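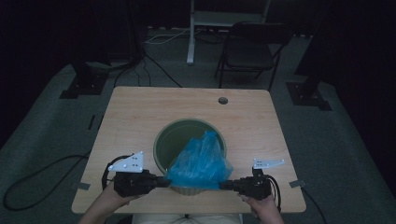

Recording a bag task with the Wasosow hand-held grippers

Posted by Nestor Cabrera, Jul 27, 2025

Thin plastic bags are one of the harder things to pick up with the Wasosow pair. They fold, slide and stick to the jaws. Bin liners are a good place to practise.

You will need the two grippers with their plates fitted, both cables, a round bin and a liner. The kit from Visser costs 350 euros and comes without a table or stands.

1. Put the bin where you can reach both sides of the rim with your elbows bent. Sit down for this one.

2. Run the cables back past your wrists and leave some slack. A tight cable pulls the jaw off line when you reach forward.

3. Start the Plututness recorder and hold both grippers still for 3 seconds. The software uses this to find the plates.

4. Bring the jaws in from opposite sides until the tips touch the bag. Close them slowly. If you squeeze hard, the plastic bunches up and slips out.

5. Lift both hands together, then open the jaws and go back to your start position.

6. Stop the recording and give it a name before you begin the next one.

Keep each take under 22 seconds. Longer files do load, but trimming them is slow in the current version.

If a plate drops out of tracking, check whether you are turning your wrist inwards. Jozef Wouters at Rostdale also suggests tightening the plate screws again after the first day of use. Mine had worked loose by then.

Replacement jaws are due in November.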